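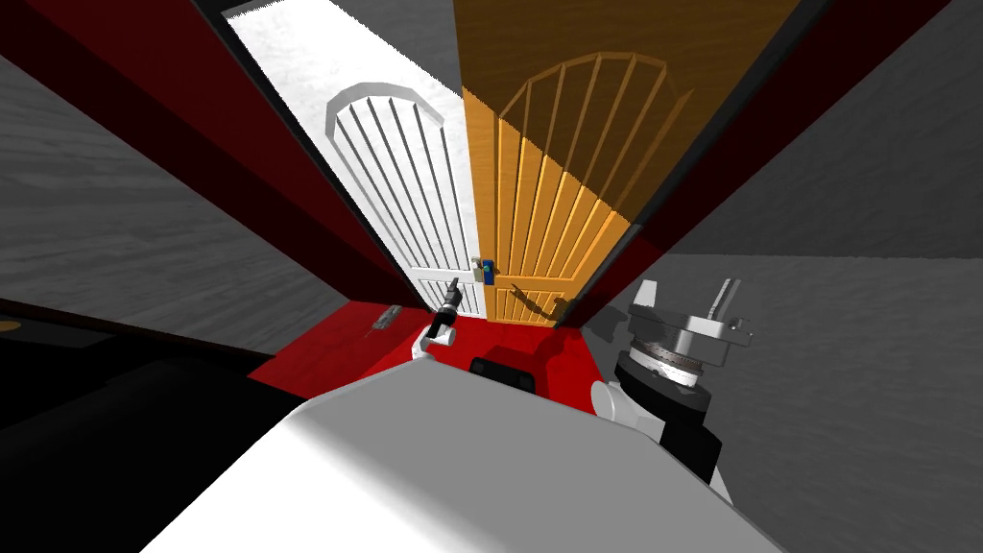
Tuesday 6 October 2026

Late. Train was slow after Storbridge so writing this on my knees, excuse the hand.

Open afternoon at Gestuleck. Went because Sointu Lehtinen had a spare place and I had leave to use up before January. Expected a big shed with machines in cages. Got the second floor of an ordinary office block, carpet tiles, very good buns. Sign in, lanyard, wrong name on it (I was Jaanus Mägi all day, met the real one at the coffee table, he was wearing somebody else's).

Talk first. Veikko Ojala, tall, quiet, kept losing the clicker. They don't start on the real machine, they start in simulation, a made-up room on the computer with a made-up robot in it, white body, two arms, and it has to learn doors. Just doors. I thought well that's a small ambition and then he went through what a door asks of you and I went off the idea that it was small. Find the handle. Know which way it goes. Don't stand where the door wants to be. One in there was white and the one next to it orange wood, slats and an arch at the top of both, a handle with a blue plate where they meet. Red walls round them. I asked why red and he said someone picked it years back and now they are all fond of it.

He said they had run 2482 tries on the present set of rooms. Wrote that on my hand so it's right.

Then we were let loose on the screens, which was the good part. Four desks, you take a chair and someone from the team sits by you. I had Nadja Haslinger. Fast talker, faster than me. She put up the view from the wrist, so you are looking over the top of the gripper and down past its two fingers, and it took me a good minute to work out which way was up. Everything leans. Floor going off at a slant, walls going off at another. 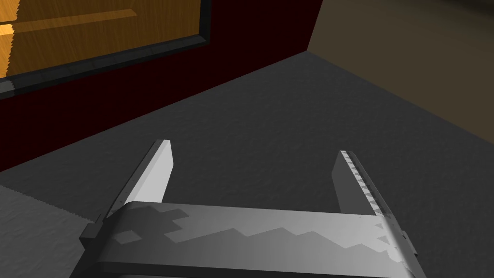
She let me have the controls for a bit. Wrist turn on one key, forward on another, open and close on the space bar. I was awful. Kept going forward when I meant turn, and with only the wrist view I had no idea how far the floor was. Nadja says everyone does that, you want to lean round and look and there's no round to lean. Asked her if the robot has the same trouble. Yes, sort of - it gets several views at once and has to make one room out of them. I can barely do that with two eyes and my glasses on.

Noticed the fingers have little teeth along the edge, a row of them like a bread knife. Asked if the real ones are like that. She said come and feel one and fetched a spare out of a drawer. Lighter than I expected. Sointu pinched her own sleeve in it and had to be helped.

The rug business. There was a paler patch on the floor down in the corner with a jagged sort of edge and three of us had an argument over it. I said rug. Man from Lellness said light coming in. Nadja said what do you think the robot thinks, and wouldn't tell us! Still don't know. 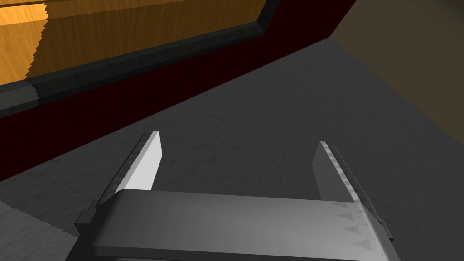 Wrist view, fingers open. Pale patch bottom left.

Tea at three. More buns. Santeri Kettunen gave a short talk nobody had asked him to sit down for, about money mostly, they had 2000 from the Pitkänen fund to get the open days going and have spent it on chairs, by the sound of it. He was funny about it. Roughly 300 people have been through since they started, schools a lot of them. He says the ten year olds are the best drivers by miles and the engineers the worst.

Question time a bit of a muddle. A woman at the back wanted to know about care homes and got quite a careful answer - not soon, and not without someone in the room. Liked him for that. Somebody else asked would it open HIS door which sticks in wet weather, and Veikko took it very seriously and wrote it down. They can make the doors stiffer or looser in the simulation apparently, heavier too, change the colour of the wood, move the handle. So the robot doesn't learn one door off by heart. I thought of Dad's back door, lift and shove with the hip. No hips on it that I could see.

Had another go at the screens before we left, queue had gone.
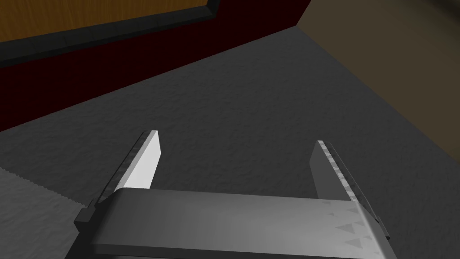
Better second time. Slower. I stopped trying to see it as a room and just watched the gap between the fingers and where the corner of the walls sat in it, and that gave me something to steer by. Told Nadja and she said yes, use a landmark, write that on your hand as well. No space left on the hand.

Didn't get to see the real one move, it was upstairs having somethign done to its elbow. They'll run another in January and Sointu has put us both down. Must give the lanyard back, just found I am still wearing it. Also owe her for the train and half a sandwhich.

Ring Dad tomorrow re boiler.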